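テセンモン町、古いトイレの交換補助を10月から受付

2021年8月17日　テセンモン

テセンモン町は、家庭の古いトイレを水の使用量が少ない型に取り替える場合、その費用の一部を補助する制度を始めると発表しました。申し込みの受付は10月からです。対象になるのは、町の水道を使っている2,174世帯のうち、設置が古く、1回に流す水の量が多い便器をまだ使っている世帯です。

町の水道課によりますと、この地区では夏の間、貯水池の水位が下がることが多くなりました。町の水は、北側の丘にあるクキンベルク貯水池からほとんど来ています。昨年の夏には庭の水まきを夜だけに制限しましたが、住民から不便だという声が多く届きました。そのため町は、毎日の生活を制限しないで水の量を減らす方法を調べて、今回の制度を作りました。

水道課長のイラクリス・スファキアナキス氏は、住民への説明会で次のように話しました。「蛇口を閉めてくださいとお願いすることは簡単ですが、長くは続きません。トイレは一度取り替えれば、そのあとは何も気にしなくても水が減ります。私たちはそこにお金を使うことに決めました。」

補助の額は、便器と工事の費用を合わせた金額の60パーセントまでです。1世帯につき便器2台まで申し込むことができます。賃貸の住宅の場合は、家の持ち主が申し込みますが、住んでいる人が書類を出すこともできます。そのときは持ち主の同意書が必要です。店や事務所のトイレは、今回の制度には入りません。ただし、1階が店で2階に住んでいる建物は、住んでいる階の分だけ申し込みができます。

便器だけを自分で買って、自分で取り付けた場合は、補助を受けることができません。工事は町に登録した業者に頼む必要があります。登録業者は現在4社で、その中にはオラニヤン設備とムメックス社が入っています。業者の一覧は、町役場の窓口と図書館の入口に置いてあります。
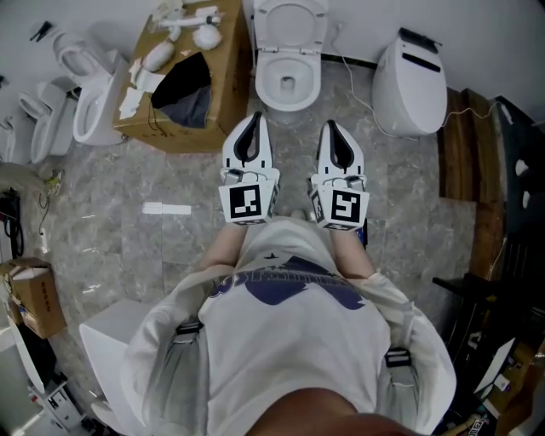 工事の前に、登録業者が家を訪問して、床と排水管の状態を調べます。調べる時間は長くありませんが、結果によって工事の内容と金額が変わりますので、見積もりはこの訪問のあとに出ます。とくに注意が必要なのは床の仕上げです。写真のような灰色の大理石タイルの床では、新しい便器の底の形が前のものより小さいとき、今まで隠れていた部分が見えてしまうことがあります。同じ色と模様のタイルを後から探すことは難しいので、底の大きさが近い型を選ぶか、便器のまわりだけ別の材料で仕上げるか、先に相談しておくほうがよいそうです。タイルの張り替えの費用は補助の中に入りません。

オラニヤン設備で見積もりを担当するベカ・プロバート氏は、古い家では排水管の位置を確かめることがいちばん大切だと説明しています。「壁から排水の中心までの距離は、建てられた時代によって違います。カタログだけを見て便器を先に買ったお客様の家で、取り付けができなかったこともありました。買う前に、必ず私たちに測らせてください。」

プロバート氏によると、よくある質問は、水の量が少なくてもきちんと流れるのかということです。新しい型では便器の中の形が変わっているため、少ない水でも流れるように作られています。しかし、家の外までの排水管が長い場合や、管の傾きが足りない場合には、流れが悪くなる可能性もあります。業者は訪問のときに試しに水を流して、問題があれば見積書に書くことになっています。

申し込みの方法は、窓口と郵便の二つです。窓口は町役場1階の水道課で、昼の休み時間も開いています。必要な書類は、申込書、最近の水道料金の請求書の写し、業者の見積書、そして今使っている便器の写真です。写真は携帯電話で撮ったものでもかまいませんが、紙に印刷して出してください。便器の全体と、タンクのふたの裏に番号がある場合はその番号が読めるように撮る必要があります。

町は申し込みを受け取った順番に審査をして、結果を手紙で知らせます。結果が届く前に工事を始めた場合は、補助の対象になりません。急に故障して待つことができないときは、工事の前に水道課へ電話をして、相談番号をもらってください。この番号があれば、審査の前に工事をしても申し込みが有効になります。

取り外した古い便器は、原則として業者が持ち帰ります。町はこれらを細かく砕いて、町の南にある遊歩道の下地の材料として使う計画です。費用は町が払いますので、申し込んだ世帯が処分の料金を払うことはありません。便座とふたは材料が違うため、別に分けて集めます。

説明会では、参加した住民からいくつかの意見が出ました。高齢の家族がいる住民は、座る高さが高い型も補助の対象になるかと質問しました。水道課は、1回に流す水の量が基準より少なければ、高さや形に関係なく対象になると答えました。一方、手すりの取り付けは福祉課の別の制度になりますので、同じ日に工事をする場合でも、申込書を二つ出す必要があります。

また、すでに自分の費用で取り替えた世帯にも何か支援がほしいという意見がありました。スファキアナキス課長は、過去の工事に補助を出すことは予算の規則でできないと答えましたが、蛇口に付ける節水用の部品を無料で配ることを検討していると話しました。部品の種類と配る時期はまだ決まっていません。

今年度の予算がなくなった場合、受付はその時点で終わります。残った申し込みは来年度の最初に審査される予定です。申込書は9月の水道料金の請求書と一緒に各家庭に送られます。請求書を電子メールで受け取っている世帯には紙の申込書が届きませんので、窓口で受け取るか、水道課に電話で送付を頼んでください。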